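4.2 Putting things away

I went into the drawer task thinking it would be the easy one. You pull a handle, drop something in, push the drawer shut, and go to lunch! My coauthor Wanda Mbeki bet on the wiping task instead, and she won. We ran both in Menwood, our simulator, and the drawer setup is in Figure 3.
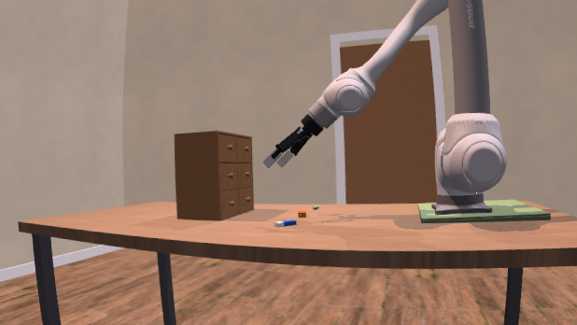 Figure 3. Drawer task in Menwood: arm, six-drawer cabinet, and three small objects on the table.

Can a robot tidy a room without help yet?

For short jobs with one object and one drawer it often can, but longer cleanups still fall apart partway through.

Our numbers back that up (well, mostly). With a single object the Plerner policy finished 57 percent of its runs, and with three objects in a row it dropped to 10 percent. I'd expected a slide, just a gentler one. Most of the bad runs went wrong at the handle, where the fingers closed a little early and the arm carried on as if it had a grip. Sihan Tan retrained the grasp step with 44 extra demonstrations, and we get to those results in Section 7.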